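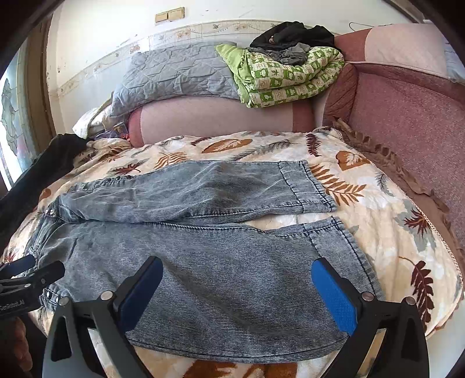
My sister wanted to know why anyone would drive 91 miles to learn how a robot gets taught to fold jeans, and she asked it before I had my coat off on Sunday. Fair question! But the Pinance open day was a blast. They walked us through the hand-held grippers, two at a time, one for each hand, and said they have 3284 folds recorded so far (jeans are the worst, apparently, all those thick seams).
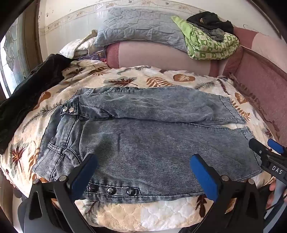

I got a turn too, and wow, my thumbs were sore after one pair. The Starkus folks had the next table with towels, which felt like cheating. I'm going back in December if they'll have me.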